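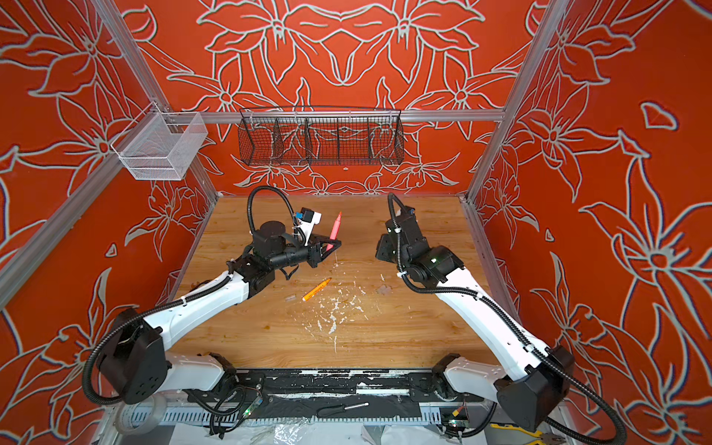

Which way does the Endidcombe chapel face?

The county handbook says the ruined chapel at Endidcombe "faces due east." I have now measured it twice and it does not. The long axis points to 80 degrees, which puts the altar end 10 degrees north of east. Both sets of readings were corrected from magnetic to true north before I wrote anything down.

The building is a plain rectangle, 26 feet by 18 inside the walls. The south wall is the best preserved and still has its facing stones for most of its length, so I used that as the baseline. The north wall has lost its face and bulges in the middle. The west wall is a bank of rubble with grass on it and I took nothing from it. The east wall stands to the base of the window and is not quite square to the south wall, so anyone who sights through the window opening will get a different answer from mine.

Method, for anyone who wants to repeat it. I stretched a line along the inside face of the south wall, a hand's width off the stone, and sighted along it from both ends. The back bearing should differ from the forward bearing by 180 degrees. On the first visit it didn't, and the cause was the iron gate at the west end. I moved the station farther in and the two agreed.
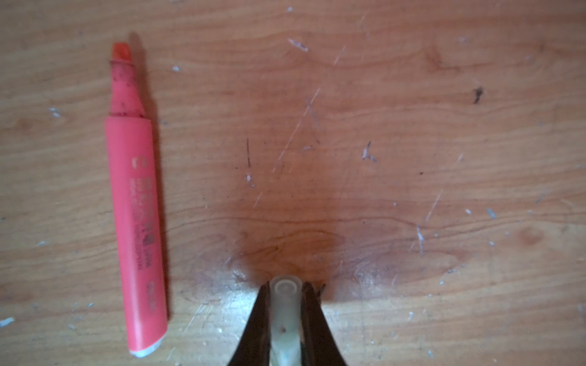

A reader wrote after my January post to say that the tilt must mark sunrise on the feast day of the patron saint, and asked why I hadn't mentioned it. I left it out because the dedication is not known. The Desent charter copy calls it only "the chapel below the wood." With a flat horizon, the sun would come up at 80 degrees in early April and again in early September, but the horizon there isn't flat. Mamwood hill closes the view on that side, and the sun clears it later and farther south than the flat figure gives. Until I have a proper height for the ridge I would not put a date on it, let alone a saint.

The duller explanation is the slope. The chapel sits on a narrow shelf cut into the hillside, and the shelf runs on the same line as the south wall. Turning the building to true east would have meant more digging at one corner and more fill at the other. The old field bank next to it keeps the same line too, though I can't say which of the two came first.
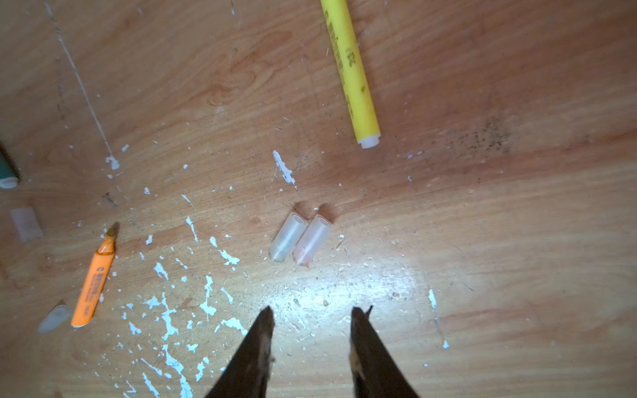

Small marker caps on the tabletop.

Still to do: the ridge height, taken from the east window, and a bearing on the chapel at Panicker, which is 3 miles off and on level ground. If Panicker also sits north of east, the slope argument gets weaker. The path there crosses a farm and is closed for lambing, so that will wait.

I have redrawn the plan with the corrected axis. The earlier one had the window in the wrong place as well — my error, from reading the tape from the wrong end.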